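Drullon is a two-armed tabletop robot built in a shared workshop by Kristóf Balogh and a small group of friends. It handles ordinary tableware, and it's a joy to follow as a hobby build!

Design

Both arms clamp to a wooden bench and reach in from opposite sides, so either one can get at a tray in the middle.

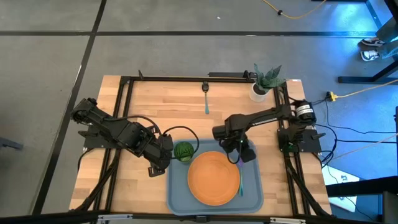 Balogh began with a single arm named Zorby, after a character he drew for a homemade Atari game. The second arm came 3 months later, and most of the wiring was redone in December.

Practice

Plates, bowls and cups make wonderful test pieces, as each asks for a different grip.

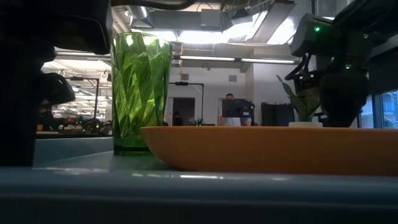 The build log runs to 617 entries, and over 300 of them deal with the grippers alone (the ones on finger padding are especially good). A third version of the wrist mount is in progress.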